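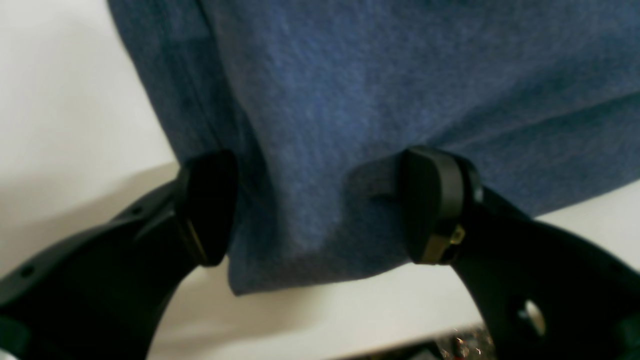 Mandeck Opens Its Cloth-Handling Demonstrations to Outside Labs

WONGATE, 28 Oct 2022 - I'm Dulce Sandoval, I run data gathering at Mandeck, and I get to share some news I've been sitting on since May. We're releasing our first set of cloth-handling demonstrations, 2,980 of them, to any university lab that asks. No fee, just a short form!

If you've ever tried to get a robot to deal with a T-shirt, you know why we're excited. A box stays box-shaped when you pick it up. Cloth sags, bunches and slides out between the fingertips, and it never lands the same way twice. So we decided to collect a lot of examples of people doing it well (and a fair number of people doing it badly, then fixing it).

Every demonstration was driven by a person. Our operators steer the arm by hand through a pinch, a lift, a drag or a fold, and the wrist camera records the whole thing along with the finger positions. We worked with 49 pieces of fabric, mostly soft knits and towels, plus a couple of stiff aprons that everybody complained about. Thirteen operators took part, and Karla Becerra trained them all.

"I told people to stop being so careful," says Karla. "If the cloth slips, grab it again and keep recording. The system has to learn what a second try looks like, and you can't write that down as a rule."

Her advice changed how we work. In the early weeks we threw out any run with a fumble in it. Now we keep those runs and label them, and they make up 1,000 of the demonstrations in this release. Geert Bakker, who leads our learning team, asked for even more of them - he says the corrections are the first thing he loads when he starts a new training run.

The release is called Sindden. It includes the wrist video, gripper readings, operator notes and a plain guide to the labels, written by Estrella Magaña, who also answered my endless questions about what counts as a fold. (A sleeve flipped over by accident doesn't.)

Next up are two-arm demonstrations with bedsheets. We're setting up the stations now and we're hiring operators in Wongate, with no robotics background needed. Patience with laundry helps a lot.

Labs that want access, and reporters who'd like to come try the controls, should contact Natalia Manríquez in the Mandeck press office.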